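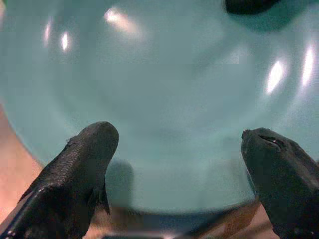
How do you buy a robot? (And how not to)

A guide for young makers, by Janelle Tagle
Sun 31 October

So you want a robot. For your club, or your school, or the kitchen at the community centre so it can help with the plates. Good. Lots of people want one. Then they look at the price and go a bit quiet.

Quick guide then. Read it with a pencil.

First question: what's the job?

Not "what robot do I want". What's the JOB. One sentence. Try it now.

"Pick up plates and put them in the rack."

That's a job. "Be cool" isn't a job. Sorry.

Now make your sentence longer. How big are the plates? Are they flat or do they have a lip round the outside? Shiny or dull? Heavy? A plate is harder than a block of wood. You can pinch a block anywhere. A plate is wide and thin, so the robot has to go and find the rim and get one finger over and one finger under. Shiny ones are trickier again. Lamps make bright white spots on the glaze and a camera can get muddled by them.

Have a go yourself. Put on thick gloves. Use one finger and one thumb, nothing else. Shut one eye. Now pick up a plate (plastic one please!!). Hard, isn't it. Your robot has it like that all day.

What are you paying for?

People think you buy "a robot" like you buy a bike. More like buying a pet. There's the pet, and then there's the cage and the food and the vet.

The arm. Biggest bit. Has joints like your shoulder, elbow and wrist.

The gripper. This is the hand. Often sold seperately! Check. Lots of clubs have opened the box and found an arm with no hand on it. Some grippers have two fingers, some have three, some are just a sucker like on a bathroom hook.

Finger covers. Bare metal or hard plastic slips on a smooth plate. So fingers get a grippy cover, rubber or tape or something like that. Covers wear out. Edges fray, bits flap, the tips go rough. Then you need new ones. Put them in the budget.

The camera. Robots can't see without one. Some are fixed up high, looking down. Some ride on the wrist, close to the fingers, so they see what the hand sees. Wrist ones are good for close work but they only see a small patch at a time.

The computer. Might be one you've already got. Ask.

The table. Has to be strong. A wobbly table makes a wobbly robot.

The stop button. Big, red, easy to reach. If the kit hasn't got one, don't buy the kit.

What's a budget?

A budget is a plan for money. You write it before you spend any. Writing it afterwards is called a list of regrets (my dad's joke).

Our club had 3000 pounds. Sounds like loads! We saved up for ages, cake stalls mostly, and a grant. We looked at a kit called the Feline, from a shop called Godix. Then another one, the Zulta. I'll tell you how it went.

The Feline was cheaper. Arm only. No gripper, no camera. The Zulta cost more but came with a two-finger gripper and a wrist camera.

Everybody wanted the Feline. Money left over! Then we did the sums properly, with the gripper and camera and covers added on, and the Feline came out dearer. Same job, more money, more boxes. Took us one evening with a calculator to find out. Glad we did.

We also kept 1000 pounds back and didn't touch it. This is called a reserve. It's for when stuff breaks or you forgot something. We'd forgotten a power lead long enough to reach the wall. So that came out of the reserve straight away, ha.

Things that cost money every year

Grown-ups call these running costs. Write them on a diffrent page from the buying costs.

Electricity. Not much for a small arm, but it's there.

Finger covers. We use up 10 sets a year. Write down the day each one goes on, then you'll know how long they last on YOUR job. Ours go quickest when we do plates all week.

Broken plates. Yes really. Start with plastic. Budget for some anyway.

Repairs. Ask the seller how long it takes to get a spare finger. If the answer is "December" and you need it next week, think again.

Time. Somebody has to learn how it works and then teach the others. Time isn't money exactly but you do run out of it.

Buy, borrow or share?

You don't have to buy. Honest.

Borrowing is good for finding out if the job can even be done. Ask for a week. Try your real plates, not the nice easy thing the seller brings along.

Renting means you pay a bit each month and give it back. Good if you only need it for one project. Bad if you keep it for years, you'll pay for it over and over.

Sharing is what the Baluyot club did. Two clubs, one arm, a timetable on the wall. Works fine if you agree FIRST who pays when it breaks. Write it down. Both sign.

Buying is for when you know the job, you know the costs, and you'll use it lots.

Questions to ask the seller

Copy these out and take them with you. Don't be shy, it's your money.

What's in the box?
What's NOT in the box?
How heavy a thing can it lift? With the gripper on? (The gripper weighs something too, so the answer gets smaller.)
How wide do the fingers open?
Can we see it pick up our plate?
Can we buy new finger covers on their own?
Who do we ring when it goes wrong?
How long is the guarantee?
How old do you have to be to use it? Ours says 13 and up, with an adult in the room. Younger ones do the planning and the testing sheets, and press go with a grown-up next to them.

If they won't answer, walk off. Another shop will.

Words to know

Budget: plan for money.
Reserve: money you keep back.
Running costs: what you pay after you've bought it.
Gripper: the robot's hand.
Payload: how much the arm can carry.
Rim: the edge of a plate or bowl. Where most of the trouble is!
Guarantee: a promise to fix it if it breaks too soon.

Have a go: make your own robot budget

Get paper. Draw a line down the middle. On the left write "buy once". On the right write "every year".

At the top, your job sentence.

Fill in the left side. Arm, gripper, camera, table, stop button, leads. If you've got one already put a nought.

Fill in the right side. Covers, electricity, repairs, broken plates.

Add up the left. Add up the right. Now take the right side and times it by three, that's three years. Add it to the left. Big number? Bigger than you thought? Everyone's is.

Next look at your sentence again and ask if a person could do the job with a cheaper tool. A better rack. A trolley. Sometimes the answer's yes and you've just saved your club a pile of money. Spend it on something else.

If the answer's still robot, show your paper to a grown-up and go through it together. Bring a rubber, you'll be crossing things out.

Then measure your plates. Go on, now, before tea.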